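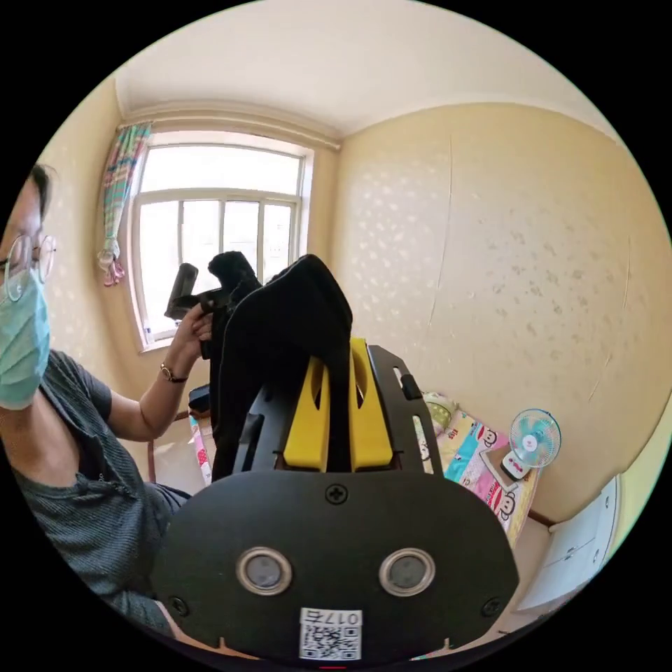 Keeping a Hand Gripper Honest

The Hondine is a hand-held gripper with the same fingers, bracket and rear plate as the version that goes on an arm. Govo uses it to record garment work in ordinary bedrooms, where an operator picks up clothing, folds it and puts it down again while the sensors log every closure. The recordings are used to train an arm. If the fingers have drifted, the arm learns the drift.

Krishnamoorthy Gounder maintains the units. His bench at the Plundby workshop holds a torque driver, a set of feeler gauges, a flat granite block and a ledger in which every gripper has its own page. A unit comes back after 1032 closures or at the end of a household, whichever is sooner, and does not go out again until its page is signed.

The finger check

Fingers are checked first. The pads wear from the tip backward, faster on cotton jersey than on anything else Govo handles, and the wear is seldom equal on both sides. Gounder closes the fingers on a gauge strip and reads the gap at the tip, the middle and the root. A difference of more than a tenth of a millimeter between tip and root means new pads. A difference between left and right means the bracket has been knocked, and new pads will only hide it.

The slot in each finger lets it flex around a thick seam. It also collects lint. A packed slot stiffens the finger and shifts the force curve upward, so a unit that reads strong on the bench is cleaned before anyone touches the settings. A wooden toothpick does the job. Compressed air drives lint down into the carriage, and Gounder has banned it from the bench.

"People want to adjust," he says. "Clean it, measure it, then see if you still want to adjust."
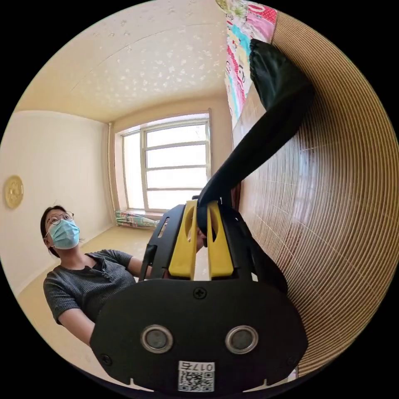 Slip under load is the hardest fault to find on a bench, where test strips are flat and clean. Clothing is neither. A garment lifted by one part puts its weight on a small patch of pad, and it twists as it rises. The field check therefore uses real laundry. On unit 017 it is done with black fabric held between the yellow fingers and drawn up into a long twisted strand with a gathered cuff at its upper end. A strand like that loads the pads sideways as well as lengthwise, and a worn pad lets it creep. The operator holds for 60 seconds, releases, and repeats with the fabric gripped at another point. Any creep goes into the log with the grip position, and two entries at the same position send the unit back.

Plate and sensors

Two round sensor openings sit side by side in the rear plate, each with a metal rim. They are wiped with a dry lens cloth before each session and with alcohol once a week. Fingerprints are the usual contamination. Fabric softener residue is worse, as it leaves a film that dulls contrast evenly and is easy to miss on a preview screen. Gounder shoots a printed grid at a fixed distance and compares edge sharpness with the unit's first grid. A drop of one step is cleaned and shot again.

The plate screws are cross-head and go in dry. Thread lock was tried on the first batch and dropped after it crept under the plate and lifted one corner. They are now tightened in rotation, in two passes, and checked again after the first day of use. A plate that rocks on the granite block is replaced. Bending one back has never worked for longer than a week.

The QR label carries the unit number and links recordings to the ledger page. It has to be flat, clean and readable by the station scanner. A label that will not scan is replaced from the same roll with the same number, and the old one is stuck in the ledger.

Working in pairs

Many tasks need two hands, and so two grippers. Trousers are the standard pair task. They are laid out lengthwise, gripped at two points and brought over on themselves, and a small mismatch between the tools shows up as a skewed fold. Paired units are matched on closing force and on clock offset. Force is matched to within five percent by swapping springs. The clocks are set by tapping the two sets of fingers together at the start of each recording, which leaves a spike in both logs.

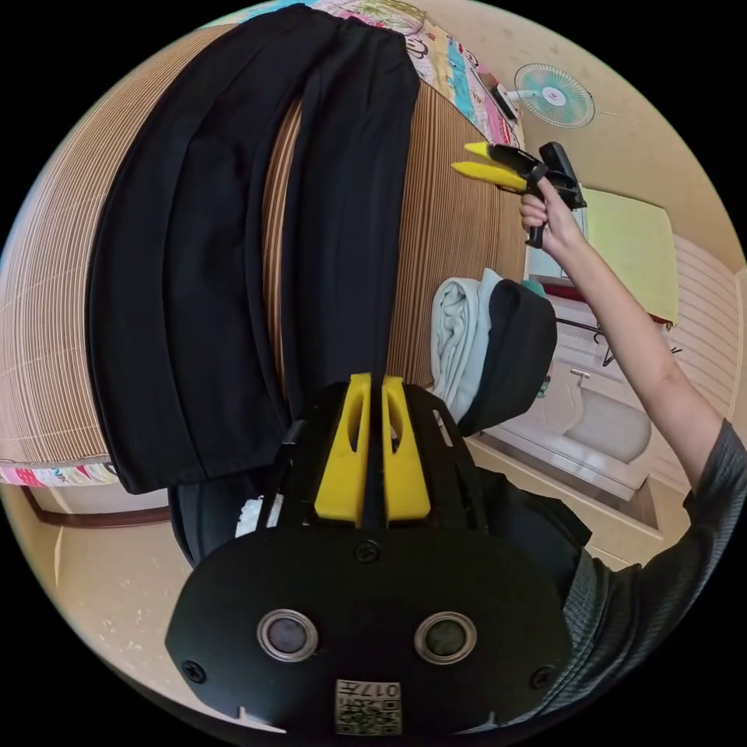 What the ledger shows

Over the last maintenance period Gounder logged 834 bench checks. Most ended with cleaning alone. Pad changes came next, then screws, then brackets. His colleague Hegde, who reviews the recordings, now sends him a list every May of sessions rejected for mechanical causes, and he works through it against the ledger pages. The last list led to a shorter pad interval for denim and a spare bracket in every field case.

Pads are bought in lots of 100, and one pair from each lot is kept unused as a reference.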